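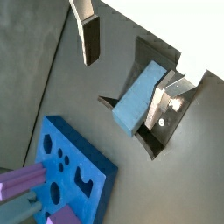

Randi Bråten redet schnell, wenn ihr etwas gefällt, und an diesem Vormittag in Jesau gefällt ihr fast alles. Der Kaffee ist noch nicht durchgelaufen, da steht sie schon bei den ersten Gästen, hat die Ärmel hochgeschoben und erklärt, weshalb ein Steckspiel eine ernste Sache ist. Einmal im Jahr, im März, öffnet Trillilgate die Halle für alle, die wissen wollen, woran dort gearbeitet wird. Am größten Tisch drängen sich die Leute um ein blaues Brett mit Löchern in allerlei Formen, daneben eine schwarze Halterung, in der ein hellblauer Klotz schräg auf seinen Einsatz wartet. »Das kennt jeder von zu Hause«, sagt Bråten. »Deshalb habe ich es so gern. Ich muss niemandem erklären, was die Aufgabe ist. Ich kann sofort über das reden, was daran schwierig ist!«

Und schwierig ist eine Menge. Bråten leitet bei Trillilgate die Gruppe, die sich mit dem Greifen und Fügen beschäftigt, also mit dem Moment, in dem ein Teil in ein anderes soll. Früher hat sie bei Skarar Förderanlagen eingerichtet, große, laute Maschinen, bei denen es auf den Zentimeter nicht ankam. »Ich habe da viel gelernt, vor allem Geduld mit Kabeln. Aber irgendwann wollte ich an die Stelle, wo es eng wird. Wenn ein Teil in ein Loch soll, das kaum größer ist als das Teil selbst, dann merkt man jede Kleinigkeit. Ein Grad verdreht, und es klemmt.«

Neben ihr steht Ans Lambrechts, zuständig für Mangundap, die hauseigene Steuerung, und an diesem Tag außerdem für sämtliche Fragen von Kindern unter zehn. Lambrechts ist die ruhigere von beiden, lässt Sätze gern kurz in der Luft hängen und bringt sie dann doch zu Ende. Auf die Frage, was so ein Arm eigentlich weiß, bevor er zugreift, überlegt sie eine Weile. »Weniger, als die meisten denken. Er bekommt Bilder, er kennt die Stellung seiner Gelenke. Den Rest muss er daraus machen. Ein Kind fühlt mit den Fingerspitzen, ob der Klotz rutscht. Das hätte ich auch gern.«

Insgesamt 500 Durchgänge haben die beiden in den Wochen vor dem Besuchstag gefahren, alle mit demselben Brett, aber immer wieder mit anderer Lage der Teile. In 254 davon, erzählt Bråten, sei der Klotz beim ersten Versuch sauber ins Loch gegangen. Sie sagt das mit leuchtenden Augen, und als ein älterer Herr aus der zweiten Reihe brummt, das sei ja nur gut die Hälfte, lacht sie laut. »Ja, genau! Gut die Hälfte! Wissen Sie, wo wir im Herbst standen? Da haben wir gefeiert, wenn überhaupt einer drin war.« Der Herr bleibt übrigens bis zum Schluss und stellt die besten Fragen des Vormittags, unter anderem die, ob man die Löcher nicht einfach größer bohren könne. Könne man, sagt Lambrechts, aber dann lerne man nichts.

Wer länger zuschaut, bekommt ein Gefühl für die Pausen. Der Arm fährt heran, hält inne, korrigiert ein winziges Stück, hält wieder inne. Im Publikum wird es dann jedes Mal still. Am spannendsten ist der lange blaue Vierkant: Die Metallfinger halten ihn senkrecht über das quadratische Loch, die Unterkante taucht gerade eben ein, und ringsum sieht man noch den schmalen dunklen Spalt. Hinten auf dem Brett steht der violette Stern, davor ein hellblauer Klotz, der auf zwei Beinen in seinen Öffnungen sitzt. »Der mit den Beinen ist gemein«, sagt Bråten. »Da müssen zwei Enden gleichzeitig treffen. Beim Stern ist es die Drehung. Jede Form hat ihren eigenen Charakter, und ich schwöre, manche haben schlechte Laune.«

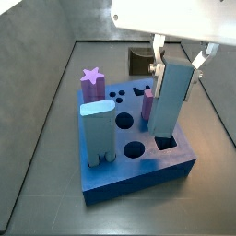 »Ich will sehen, wo es hakt«

Lambrechts spricht lieber über die Fehler. Sie führt dazu eine Liste, von Hand, in einem Heft mit kariertem Papier, und liest daraus vor, wenn man sie bittet. Verkantet. Zu früh losgelassen. Loch verwechselt. Einmal steht da nur: »komisch«. Was war da los? »Das weiß ich bis heute nicht. Der Arm hat den Klotz genommen, ist losgefahren und hat ihn ganz ordentlich neben das Brett gelegt. Sehr sanft. Als hätte er es sich anders überlegt.« Sie habe das dreimal nachgestellt und nie wieder hinbekommen.

Mangundap ist in den vergangenen zwei Jahren entstanden, zuerst als Werkzeug für den eigenen Bedarf. Inzwischen läuft damit alles, was sich in der Halle in Jesau bewegt. Lambrechts hat den größten Teil davon geschrieben und spricht darüber wie andere über einen Garten: Es wächst, es wuchert, im Frühjahr muss man zurückschneiden. Besonders mag sie die Funktion, mit der sich ein Durchgang Schritt für Schritt noch einmal ansehen lässt. »Ich will sehen, wo es hakt. Wenn ich nur am Ende erfahre, dass der Klotz nicht drin ist, kann ich damit nichts anfangen. Ich will den Augenblick davor.«

Dass so viele Menschen gekommen sind, hat beide überrascht. 40 Stühle hatten sie aufgestellt, und schon vor zehn Uhr lehnten die Ersten an der Wand. Ein Mädchen mit Fahrradhelm wollte wissen, ob der Roboter traurig ist, wenn er danebengreift. »Ich habe gesagt: Er nicht, aber ich ein bisschen«, erzählt Lambrechts. Das Mädchen habe das sehr vernünftig gefunden und ihr einen Keks gegeben.

Zwischen den Durchgängen wird umgebaut, und das ist fast so interessant wie die Vorführung. Die Finger stehen dann weit auseinander, die Teile werden neu verteilt, jemand dreht das Brett ein Stück. Bråten legt Wert darauf, dass es dabei nicht zu ordentlich zugeht. »Wenn ich alles mit dem Lineal hinlege, betrüge ich mich selbst. In einer echten Werkstatt liegt das Zeug auch schief.« Deshalb dürfen an diesem Tag auch Besucher mitverteilen, bei stehendem Arm, versteht sich. Die Schlange dafür reicht zeitweise bis zur Tür.

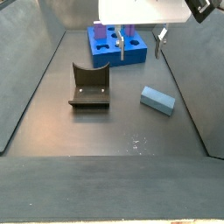

Violette Klötze im blauen Steckbrett, davor die schwarze Halterung und ein hellblauer Stein. Am Tisch bei Trillilgate in Jesau.

Wohin führt das alles? Bråten winkt erst ab, fängt dann aber doch an zu schwärmen. Stecker, sagt sie. Stecker seien das Nächste. »Ein Stecker ist ein Klotz, der beleidigt ist, wenn man ihn schief anfasst. Dazu hängt noch ein Kabel dran, das macht, was es will. Ich freue mich riesig darauf.« Lambrechts schaut bei diesem Satz zur Decke. Auf ihrer Seite bedeutet das Kabel ein halbes Jahr Arbeit, mindestens, und sie hat gerade erst den Stern im Griff. Freut sie sich trotzdem? Kurze Pause. »Doch. Sehr sogar. Aber ich hätte gern erst Urlaub.«

Gegen Mittag fährt der Arm seinen letzten öffentlichen Durchgang. Es klatschen alle, auch der Herr aus der zweiten Reihe, der sich danach von Bråten noch die Endanschläge zeigen lässt und sein Mittagessen darüber vergisst. Lambrechts hat ihr Heft schon wieder aufgeschlagen. Im Herbst, sagt sie, sollen Schulklassen kommen dürfen, die Termine hängen dann am Eingang aus.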